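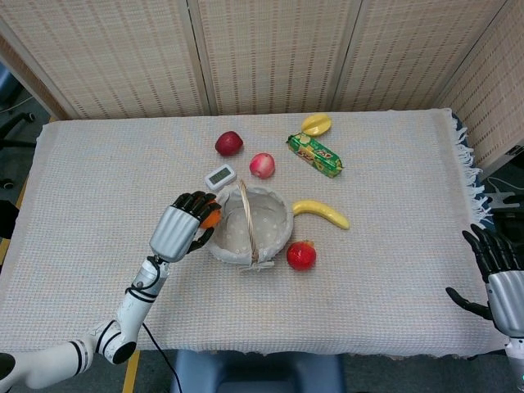

Home | Grippers | Arms | Cameras | FAQ | Contact

Hand Comparison FAQ

Print this page | E-mail this page

I get the same handful of e-mails every week, so I put my answers in one place. Last touched up Wednesday, May 15, 2019.

Which hands did you compare?

Two: the humanoid Briren hand and the plain Leblanc two-jaw gripper. I ran both on the same fruit-into-basket job, 58 tries each, and wrote down every drop.

Why fake fruit?

I wanted shapes that stay the same from one month to the next. My real bananas went soft before I was halfway through March! The fake ones are lighter and slicker than the real thing, so please don't take my numbers as grocery numbers.

What gave the fingers the most trouble?

The strawberry, easily. It's small, it's glossy, and the fingertips like to squirt it across the table. The orange is the friendly one — the fingers curl around it, the thumb comes in from underneath, and you can be a bit sloppy about where you start. The star fruit depends completely on which way it's lying.

So the jaws are worse?

On the orange, yes. On the snack pack I'd take the jaws any day (pinch, lift, done). Ginette Mallet ran the same job on her own setup and liked the jaws for the banana too, but I never got that to work as well as she did.

How do you deal with the basket handle?

Badly, at first. It's a tall arch and I kept clipping it with the knuckles on the way in. Now I come in from the side, low, and let go just past the rim. That one change took me from 23 bumps in a session down to 2.

Do I need both arms?

Not for this. I park the right hand off by the edge of the table with the fingers open and let the left one do the near side. You'll want both if you plan to move the basket itself.

Does the tablecloth matter?

More than I expected. The weave keeps round things from rolling off quite so fast. On a bare tabletop my apple numbers got noticeably worse. Watch your wrist cable too, it can drag on the cloth and pull things along with it.

Which controller are you using?

The Beken one, on stock settings except for grip force, which I turned down. Anathi Cele has a good set of starting values if yours squeezes too hard. Ask her nicely.

Can I get your raw log?

Sure, it's 488 lines of plain text and my spelling is terrible. Drop me a note through the contact page and I'll send it over.

Print this page | E-mail this page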